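Siveck Household Words: a small data set of words and sentences about home storage

Data card and README, version 2
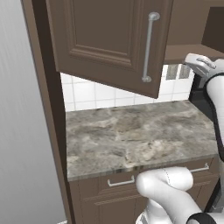 Siveck is a collection of short English texts in which people explain where they keep things at home. Each text comes with a list of the storage words it uses and a note on the meaning of each word in that place. The collection was made for teachers of English and for people who study how everyday vocabulary changes from one region to another. It may also help translators of furniture instructions, who meet the same problems every day.

Please read this page before you use the files. I tried to write it in simple words. English is my third language, and I prefer a long clear sentence to a short one which can be understood in two ways.

Why this collection exists

When I began to translate texts about kitchens and bedrooms, my dictionary gave me one word for each piece of furniture and seemed to be satisfied. The speakers were less satisfied. One person says cupboard for anything with a door. Another person uses cupboard only in the kitchen, and says closet for the space in the hall. A third says press, and I had to ask what she meant. The word cabinet was the most difficult one, for it can mean a box on the wall, a piece of furniture with glass, or the complete set of kitchen units.

The older word lists which I could find give the words alone, without sentences. From such a list one learns that pantry and larder are both places for food, but one does not learn who would say larder to a neighbor and who would only read it in a novel. For this reason every entry in Siveck is attached to a full text, written by a person who was speaking about his or her own home.

Where the texts come from

The texts were collected in two towns, Zudthorpe and Brutusside. In both towns I put a paper form in the public library and invited adults to write freely. The form had 12 prompts. Writers could answer as many as they liked, in any order, and most of them chose the ones about the kitchen. Some prompts from the form, as they were printed:

Where do you keep the plates you use every day?
Where do you keep the plates you do not use every day?
If a guest asks for a clean towel, what do you tell the guest?
Is there a door in your home that you avoid opening?
What do you call the place where the brooms are?

The prompt about the door gave the longest answers. I had expected answers about a messy closet, and I received several pages on family history, so the length of texts in this part is very uneven.

The prompts themselves avoid the words cupboard, cabinet and closet, in order not to put a word in the mouth of the writer. In the first version of the form one prompt did contain cupboard. Texts written on that form are kept, but they are marked in the column form_old, and I advise you to leave them out if you want to study word choice.

What is in the folder

The folder has 3 files.

texts.csv contains the texts, one text per row.
words.csv contains the storage words found in the texts, one word per row, with a link to the text.
notes.txt contains my remarks on difficult cases. It is not in perfect order.

All files are saved in UTF-8. The separator is a semicolon, as the texts contain many commas. If your program opens texts.csv and shows everything in one column, please look at the separator first.

Columns in texts.csv

text_id: a short code. The first letter is Z for Zudthorpe and B for Brutusside.
prompt: the number of the prompt on the form.
text: the answer, typed from paper.
form_old: yes or no.
grew_up_here: yes, no, or empty. Empty means that the writer did not fill it in. Do not read it as no.

Columns in words.csv

text_id: the same code as above.
word: the word in the form in which it was written.
base: the word in singular, with standard spelling.
place: the room, if the text says it.
sense: one of the labels explained in the next part.
sure: yes or no.

How the senses were labeled

The labels describe what a word points to in one text only. They do not say what the word means in general. The label wall_unit is for storage fixed on a wall above the height of a counter. The label base_unit is for storage below a counter. The label tall_unit goes from the floor to near the ceiling and is wide enough for shelves. The label walk_in is for a space which a person can enter. The label free_piece is for furniture which can be moved to another home. The label whole_set is for texts where the word means all the units of a room together, as in "we had the cabinets painted." The label unclear is for the rest.

Two readers labeled all words separately, and I was one of them. When we did not agree, we spoke about the case. If we still did not agree after this, the row has no in the column sure, and you will find both opinions in notes.txt.

The most common disagreement was between free_piece and tall_unit. A wardrobe may stand so long in one corner that the family paints around it. Is it still furniture which can be moved? I said yes and the other reader said no, and we left it so.

A second difficulty was the word door. Some writers say "it is behind the left door" and never name the furniture. We did not put these cases in words.csv, but you can find them by searching texts.csv for the phrases behind the door and inside the door. A study of these sentences would be interesting, and I have not done it.

Spelling and corrections

Spelling mistakes in the texts are kept. Cubbard, cuboard and cubbord all appear, and for someone who teaches spelling they are probably the best part of the collection. In the column base they are all cupboard. Punctuation was kept where I could read it. If a word could not be read at all, it is replaced by three dots in square brackets.

Crossed out words were a question for me. In one text from Brutusside the writer wrote closet, crossed it out, and wrote cupboard above. Such a correction tells us something, perhaps more than the final word. It is typed as the final word only, and the crossed out word is given in notes.txt under the code of the text.

Privacy

Writers were told on the form that their texts would be shared. Names of people, streets and schools were removed and replaced by NAME, STREET and SCHOOL. Names of shops were also removed. Please write to me if you find a detail that could identify a family, and I will take the text out of the next version.

A few texts say where a person keeps money or keys. These sentences were deleted. The rest of the text stays, so the meaning sometimes jumps a little.

What the collection can and cannot be used for

It is suitable for vocabulary lessons, for small studies of word choice, and for checking a glossary. I have used it in an evening class on Sunday, where the learners read a text aloud and drew the kitchen on paper. The drawings were very different from each other, and the discussion afterward was good practice with under, above, behind and next to.

It is not suitable for claims about American English or British English as a whole. People who visit a library and agree to fill in a form about towels are a special group. There are also more texts from Zudthorpe than from Brutusside. Please report the towns separately.

Known problems

The column place has kitchen in some rows and Kitchen in others.
Some texts on the pantry prompt were typed under the number of the broom prompt. The ones I found are corrected.
The apostrophe appears in two forms, straight and curved.
Plural forms such as shelves were sometimes left without a base form.

Changes from version 1

The label whole_set is new. In version 1 these cases were under wall_unit, which was a mistake of mine. The column sure was added. The file notes.txt was before inside words.csv, as a very wide column, and it made the table hard to read.

Related work

The Godinho glossary, which I prepared before Siveck, lists kitchen words in Portuguese and English side by side. The sense labels are the same in both, with the exception of walk_in, which I did not need there. You can join the two on the columns base and sense.

License and contact

You may copy, change and share the files for teaching and research if you mention the name Siveck and the version number. For other uses please ask first. Corrections are welcome, also small ones. Please send the text_id together with the correction, and if it concerns a label, one sentence on how the word is used where you live. I answer more slowly in July.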